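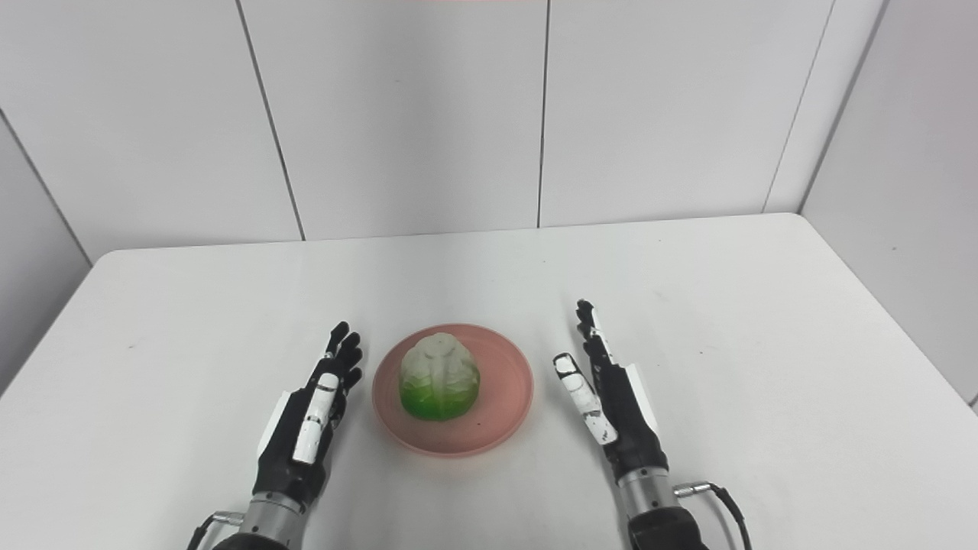
Dienstag, 2. August 2022

Elternwerkstatt Brinda, Vorbereitung Herbstkurs

Heute den Ablauf für den Abend zum Thema Geschwisterstreit durchgesprochen. Grundlage sind die Streitprotokolle aus der Frühjahrsgruppe, inzwischen komplett in Zelto erfasst. 157 Einträge, die meisten brauchbar. Bei einigen fehlt die Uhrzeit, die habe ich in der Auswertung nach Tageszeit weggelassen und sonst dringelassen.

Was auffällt: Sehr viele Einträge liegen zwischen Heimkommen und Abendessen. Anlass ist fast immer ein Gegenstand oder ein Platz (Sofaecke, Vordersitz, Ladekabel). In der Spalte »Was habe ich getan« steht meistens, dass der Elternteil entschieden hat, wer recht hat. In der Spalte danach, »Wie ging es weiter«, steht oft ein zweiter Streit am selben Abend. Daraus folgt noch nichts, die Familien haben ja vermutlich vor allem die schlimmen Abende aufgeschrieben. Im Kurs trotzdem zeigen, aber mit diesem Vorbehalt.

Der Bogen selbst muss geändert werden. Das Feld »Ursache« lädt dazu ein, ein Kind als Schuldigen einzutragen. Neuer Vorschlag: »Was habe ich selbst gesehen oder gehört?« Dahinter erst »Was wurde mir erzählt?«. Platz für höchstens 200 Zeichen pro Feld, die langen Einträge hat in der Frühjahrsgruppe kaum jemand zu Ende geführt.

Ablauf, Stand heute:
Ankommen, kurze Runde ohne Vorstellungszwang.
Zwei Protokolle anonym vorlesen, Gruppe sagt nur, was sie noch wissen möchte.
Übung zu zweit: Beide Kinder anhören, je 2 Minuten, Wiedergabe in eigenen Worten, kein Urteil.
Pause.
Sammeln, ab wann man dazwischengeht (Schlagen, Werfen, ein Kind kommt nicht mehr weg).
Bogen mitgeben.

Die Übung haben wir am Nachmittag selbst ausprobiert. Zwei Minuten sind lang, wenn man nicht nachfragen darf. Nach der ersten Hälfte kam bei mir sofort »aber du hast doch auch« — genau der Satz, den wir den Eltern abgewöhnen wollen. Vielleicht eine Rückfrage erlauben: »Und dann?« Noch mal testen.

Offen ist der Altersabstand. Das Material aus Atham geht von Kindern mit wenig Abstand aus. Bei einer Vierzehnjährigen und einem Sechsjährigen passt »regelt das erst mal selbst« nicht, der Kleine verliert jedes Mal. Dafür brauchen wir ein eigenes Blatt oder wenigstens einen Absatz. Auch für Patchworkfamilien fehlt etwas, wenn die Kinder nur an Wochenenden zusammen sind und jedes seine eigenen Hausregeln mitbringt.

Raum in der Chisholm-Etage ist ab September reserviert, Schlüssel wie gehabt. Druckauftrag für die Bögen erst rausgeben, wenn die Felder feststehen.

Nächstes Mal: Einstiegsbeispiel kürzen, Blatt zum Altersabstand entwerfen, Einwilligung fürs Vorlesen prüfen — die alte deckt nur die Auswertung ab.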